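Grants > Small Projects > Sevthorpe Workroom > Progress Reports

June
By the workroom coordinator

Filed under: Updates from grantees

Hi all, time for report number 3 from the Sevthorpe workroom, and I'm happy to say there's a lot more to tell than last time!

The big thing is that the furniture is in. When I last wrote we were still waiting on the Jaunzems delivery (it went to the wrong side of town, long story) and everybody was working off folding tables. Now we have proper white desks with shelf space under the top, and we've started sorting out what lives where. I went back and forth with myself on whether to pay extra for the open shelves, and I'm so glad I did. Stuff you can reach without getting up gets put back. Stuff in a closed cabinet in the hallway doesn't, at least in my experience.
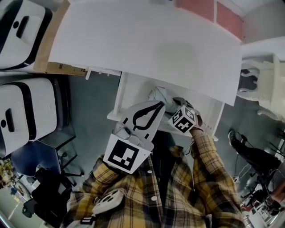

I've asked everyone to keep one cleaning cloth on the shelf at their desk, and to wipe the desktop down before they go. White shows every pencil mark, as I'm sure you can imagine, but it does make the room feel bigger and brighter, even at 5 in the afternoon. The shelf pegs come in a few spare positions too, so we can move things up or down once we know what people really use.

We also went for white storage stools with black trim and a handle slot, and they've been a hit. They get dragged all over the place, so I've given up on my seating plan (it was a good plan!).

Money next. We set aside $400 for small fittings and have $100 of it left, which I'd like to put toward labels and a couple of hooks by the door. The Uvport paint order came in on budget. The Didosano lamps are still on back order and I've been calling them more than they'd like, I'm sure.

Before the next report I want to finish the labeling, get the lamps up and clear the last boxes out of the hallway. If you're happy for the leftover fittings money to go on hooks, just drop me a line and I'll place the order.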